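4.2 Does bottle shape predict return?

Waltell and Leclerc hold that shoppers return the bottles they find easiest to carry. We doubt it. Their survey reached 300 households in Pastulham, all within a short walk of a return point.

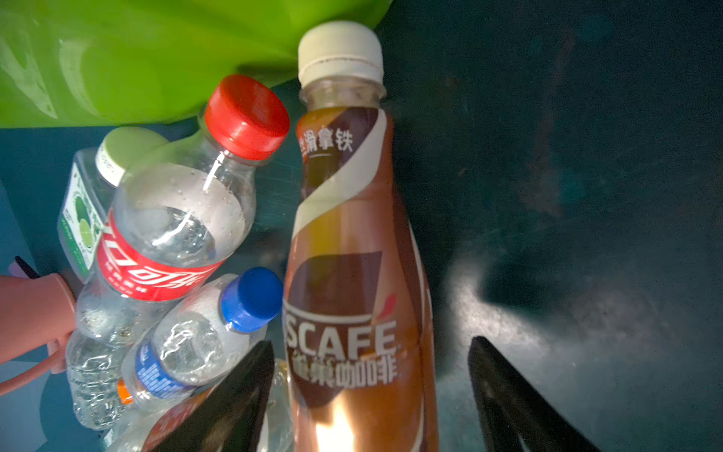
Ouellet's recount is no firmer - it drops every bottle bought on a Wednesday and never says why.

Figure 2. Plastic bottles and a lined bin.

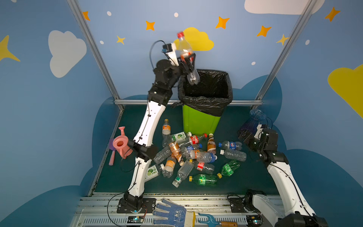
The Kendirier figure of 2,000 returns a week rests on weight alone, and caps were weighed in.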